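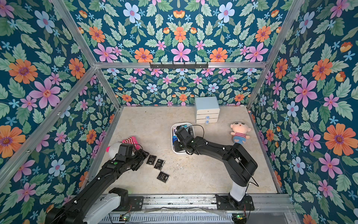

Ximena Herrera wrote under my last post that a whistle is a whistle, and that a coach who pays extra for one has too much money. I answered her that I would try the Lemano for two months with my team and then tell the truth, also if the truth is that she was right. So this is my review.

The Lemano is an electronic whistle made by Horgan. You hold it in the hand and press a button with the thumb, and there are three tones to choose. I coach football for boys and girls of 12 years, the American kind with flags on the belt, and we practice on one half of a field while another team uses the second half. Their coach has the same old plastic whistle as I had. Every time he blew, my players stopped. Every time I blew, his players stopped. For this reason I wanted a sound which is different.

In this point the Lemano is very good. I use the second tone, which is lower and a little ugly, and after one practice my players knew it. They did not stop anymore for the neighbor. It is also more clean to share. My assistant and I pass it between us during drills and we don't need to wipe anything.

The loudness is enough for practice. On the highest level I can call back the receivers from 60 yards when there is no wind. With wind against me I had to press two or three times, and one evening I just shouted. A normal whistle, if you have good lungs, is stronger. I don't have good lungs, so for me they are equal.

What I like less is the button. It sits quite deep, and with winter gloves I did not always feel if I pressed it. In a game situation this is a real problem, because half a second late means that a child is already running into another child. Last December I would have thrown it in the grass. I tried it with thin running gloves and it was better.

The battery is a small round one, and the cover is closed with a screw. Mine lasted 7 weeks with three practices in a week. It became weaker slowly, so you have time to notice. Please put the small screwdriver in your bag, it is easy to forget at home.

The wrist strap is too long for me and there is no way to shorten it except a knot. I made a knot.

I compared it also with the Clisus, which a colleague gave me for one week. The Clisus is louder and the button is wider, but it has only one tone, and it is the same high tone as a plastic whistle. For a referee I think the Clisus is the better choice. For a coach who shares the field, the Lemano. There is also a model from Wustitus with a light on it, but I have not tried it and I can't say anything about it.

One more thing, please check your league rules before you use it in official games. In ours it is allowed for practice only, and the officials bring their own whistles anyway.

Ximena, I would buy it again, but with a better button. You can borrow mine for a practice if you want to hear the ugly tone.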